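Wamora Bench Automation
Home Kits Wrist Cameras Grippers Spares Build Notes Support
Search products Enter part or keyword Go

Hisside 2 Two-Arm Bench Kit, with Wrist Camera Mount

Part no. HS2-741. Supplied as a kit of parts. Assembly and a computer are required and are not included.

The Hisside 2 is a pair of small servo-driven arms intended for a home bench or a shared workshop. The arms bolt to a black aluminum extrusion rail that sits at the edge of the work surface. The rail takes standard T-nuts, so either arm can be moved along it without drilling the bench. Each arm ends in a two-finger parallel gripper with a seat for a small camera behind the fingers.

The kit was drawn up by Anselmo Lacerda and Rosalie Lanz for their own sorting work and has been sold through Wamora since the first run in February. This page covers the second run. Changes are limited to the finger profile, the wrist cable exit and the rail brackets. Parts from the first run remain compatible except where noted under Spares.

What is in the box

Two arms, supplied as separate joints with servos fitted
Two grippers with black beveled fingers
Two camera seats (cameras sold separately, see Wrist Cameras)
Extrusion rail, cut to length, with end caps
Metal rail brackets and T-nuts
Power supply and distribution board
Cable set, including spare leads for the two wrist joints
Printed wiring sheet

Specification

Finger opening, maximum: 70 mm
Reach from shoulder axis to fingertip: 452 mm
Rated payload at full reach: 172 g
Servo bus: one per arm, daisy-chained
Status indication: green LED on powered servo housings
Finger material: matte black printed nylon, replaceable

The payload figure includes anything added to the fingers, such as rubber facing or a longer tip. It does not include the camera. Payload at half reach is higher, but we do not publish a figure for it because results depend on how well the shoulder joint has been shimmed.

Finger geometry

The fingers are deliberately thick at the root and taper to a slanted tip. The first-run fingers were slimmer and flexed when closing on a flat packet, so that one tip landed before the other. The current profile is stiffer and takes up more of the wrist camera's view along the bottom of the picture. For most pick-and-place work this is acceptable, and it gives a fixed reference for where the tips are. If more of the table must be visible, the slim fingers are still available as a spare.

Soft packaging is the usual first task for this kit. It is light, it is cheap to replace, and it shows grip problems early. A printed wrapper deforms under the tips, a shiny one throws reflections, and a packet leaning in a bin has to be approached at a different angle from one lying on the bench. Rosalie's standard exercise sorts instant noodles by wrapper color into clear plastic containers, blue in one and orange in the other.
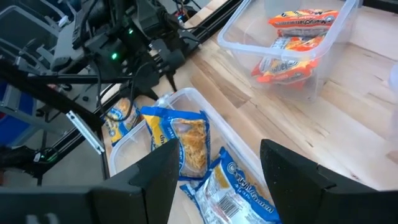 Rail and bench requirements

1. The bench top should be flat and rigid. Butcher block is suitable. Folding tables are not.

2. Set the rail down before fitting the arms, and check that it does not rock. Shim under the rail, not under the arm base.

3. Fit the brackets finger-tight, place both arms, then run each arm slowly through its travel by hand with the power off. Tighten the brackets once the arms clear each other.

4. Leave slack in the cable bundle at every joint. The commonest support request on the first run was a wrist lead pulled out of its socket by a fully extended elbow. The second-run cables are longer and may hang in loops beside the arm – tie them back loosely if they reach the bench.

5. Keep the power supply off the work surface. Ewan Stubbs, who handles our returns, has seen two that were knocked to the floor by the arm they were powering.

Working with clear containers

Clear bins are convenient for people and awkward for cameras. The rim catches the light, and contents seen through a translucent wall have soft outlines. Diffuse light helps. So does setting the container down in the same place each time, which can be done with a strip of masking tape on the bench. Color thresholds should be taken from items lying on the table and then checked again on items inside the bin, as the two readings will differ.

Items that stand upright in a bin are easier to regrip than items lying flat on the bench. For flat packets, approach with the fingers open across the narrow dimension and stop the descent just above the surface. Do not rely on the servo current limit to detect the table.

Software

The arms are driven over USB from any recent Linux machine. Example configurations for one and two arms are on the Build Notes page, together with Celeste Baptista's calibration script. The script expects the arms to be numbered left then right, seen from behind the rail. If a servo LED does not light on power-up, check the lead at the previous joint in the chain before replacing the servo.

Spares and options

HS2-F Beveled fingers, pair, second run
HS1-F Slim fingers, pair, first run profile (fits both)
HS2-C Wrist cable set
HS2-B Rail bracket, single (not compatible with first-run rail)
Ashby Wrist camera, small, fits both camera seats
Sitodby Overhead camera post, clamps to the same rail

Availability

Second-run kits ship from July 8, 2026. Orders are packed in the order they are received. Workshops ordering more than one kit should write first, as the rails can be cut as a single length – this saves a joint in the middle of the bench. Rangi McAlister deals with workshop orders and can supply a drawing of the bolt pattern.

Fingers and cables are treated as wearing parts and are not covered by the warranty. Servos are covered for one year from delivery, provided the housing has not been opened.

Contact | Shipping and Returns | © 2026 Wamora Bench Automation | Back to top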